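Thursday 15 Oct 2026

In by eight. Pulled Attila's branch of the planner and rebuilt against the new Tedura release. Two deprecation warnings from the trajectory library, both ignored for now. The wrist camera came up on the second attempt. The driver still refuses to enumerate if the arm controller boots first, so I have swapped the start order in the launch file and left a comment.

Main job of the morning was the chassis localiser. It fits the case pose from straight edges: top rail, slotted strip, drive cage. Yesterday it kept locking on to the ribbed panel behind, which has plenty of straight edges of its own and all of them brighter than the ones I want.
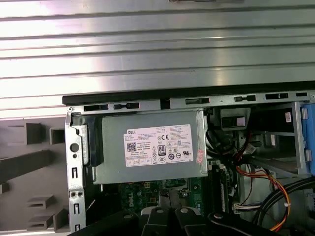 Added a penalty for repeated parallel lines at constant spacing. Over 88 saved views the fit now picks the case in 86. The two failures are both poses where the rail sits high and most of what is left is cable. I can live with that if the planner rejects any fit with a residual over the limit and asks for another view. At present it takes whatever it is given. Ticket raised against myself.

Cables are still outside the collision model. Bouzid's mesh covers sheet metal, board and power supply, and nothing that bends. Put a box over the lower right of the case as a keep-out and moved on.

Afternoon list, as written on the board:

1. Re-teach the approach to the fixture plate. The old approach frame was defined from the base and drifted whenever the plate was refitted. It is now defined from the plate's own corners, found by the camera at standoff. Cost is one extra detection per cycle. The chip slot, the pockets and the chassis all hang off the same tree, so there is a single transform to get wrong in place of four. 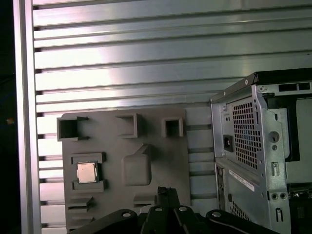

2. Finger alignment at the slot. The fingers have to pass either side of the chip with clearance before anything closes. The servo loop takes the heat spreader outline as its target and drives the lateral error down at low speed. Gain was too high: it hunted left and right and timed out. Halved it, then halved it again, and put a small deadband on the last stage.

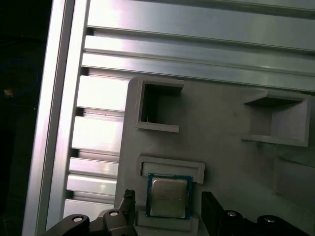 Attila Szalai thinks the deadband hides a calibration error in the hand-eye transform. He is probably right. The residual has the same sign every time, and noise would not do that. I reran the calibration with 66 poses and the offset shrank without going away. Next suspect is timestamps: the Statel bridge stamps images on arrival, so at any speed above a crawl the pose and the picture disagree. Logged 1014 frames with both clocks for him to look at tomorrow.

3. State check at the socket. The sequencer must not begin a placement unless the retention frame is classed as open. The classifier was trained on views from straight above and loses confidence at oblique angles, with the power supply taking up half the picture and throwing back glare. Masked everything outside the board polygon before inference. Confidence rose on the oblique set and stayed the same on the rest. Exposure is still on automatic, and it should be locked.
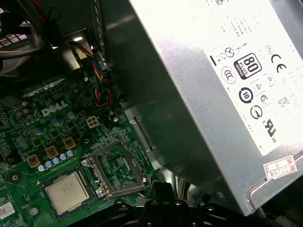

4. Merge. Not done. The tests pass on my machine and fail on the Clurkby server, where the replay node drops messages under load. Increased the queue depth and started it again at half past five.

Left for tomorrow: residual limit in the planner, exposure lock, clocks with Attila. Also find out who changed the default tool frame in May, as the commit message says only "fix".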